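Forums > Automation > Kits and Services > Harnico bin picking kit, anyone running one?

Print this page | E-mail this thread

Last updated: Tue 6 May

kamath_fan12
So the Harnico rep came by and quoted us $2,961 for the picking kit (fingers, mounting plate, cable ties and the software license for a year). We do mixed returns, so every tote is a different mess. Has anyone here run it on real junk and not the nice little boxes in their demo?

havport_dee
We've had it at Havport since winter. I like it a lot! Setup took me one afternoon and the fingers are way tougher than they look. Soft stuff is where it gets grumpy. Anything folded, it'll nudge around three or four times before it commits.

SBangera
Satish here, I tested it against the Clenomik suction kit for two weeks. 644 tries each, same totes. Harnico won on odd shapes and lost badly on flat bags. If your returns are mostly apparel in polybags I'd save your money.

havport_dee
Lost badly with the default grip settings, or did you tune it? Because defaults on ours were awful and after I slowed down the close it was a different machine.

SBangera
Defaults. That's what you pay for. I'm not going to spend a week tuning something that's sold as ready to go.

havport_dee
Well, we disagree then lol. A week is nothing if you're going to run it for years.

oldcrank11
Check the cable routing before you sign anything. The Harnico guide has one page on it and it's useless. Leave slack at the wrist or you'll be buying a new harness, ask me how I know.

kamath_fan12
Thanks all, super helpful. Satish, did the shiny wrappers give it trouble too? We get tons of those. I'm also looking at Kamath's rental deal, but it's an 11 month minimum and I can't get anyone on the phone.

SBangera
Glare was a pain, yes. Dimming the overhead lights helped more than any setting did. Mix up your test items as much as you can, hard toys, produce, crinkly packages, all in together, and clamp the bin down so it can't walk on you.

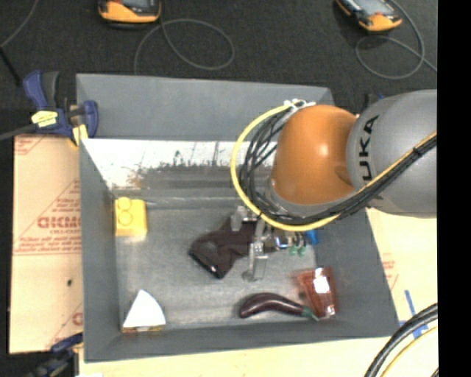 And get them to agree to a trial with your own totes before you pay a cent. They said no to me at first and then gave me 12 days when I asked a second time.

kamath_fan12
OK, calling the rep after lunch. I'll post back with whatever they say about the trial.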